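Bench Layout Study, Part 2: Where the Work Happens

Our group was asked to improve the use of space in the Jaramillo workshop. We proposed a new building. This was declined, so we measured the furniture.

The main bench came out at 2480 mm long and 915 mm high, a height that suits one member of our group and punishes everybody else. It has a wooden top, and wooden tops attract objects. We logged how long a cleared bench stayed clear during a June afternoon. The best result was 20 minutes, over lunch.

Seating was the next problem. The Trendeck guide we were given assumes that people stand at a bench. People in our workshop roll up in an office chair, stop a little way off and work from there, with the red cart and its stacked shelves back against the wall. 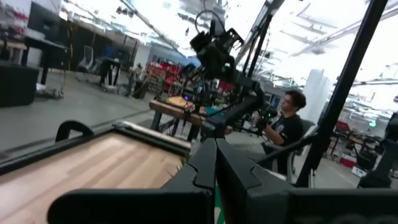

Proposed changes

We drew two layouts. The first moves the red cart next to the bench, so that things put down on the bench have somewhere else to be put down. The second keeps the cart where it is and marks a chair zone on the floor with tape. Our adviser preferred the second, mainly for the price of tape.

Drawings were made in Skirel and are in the appendix, apart from the one that would not export.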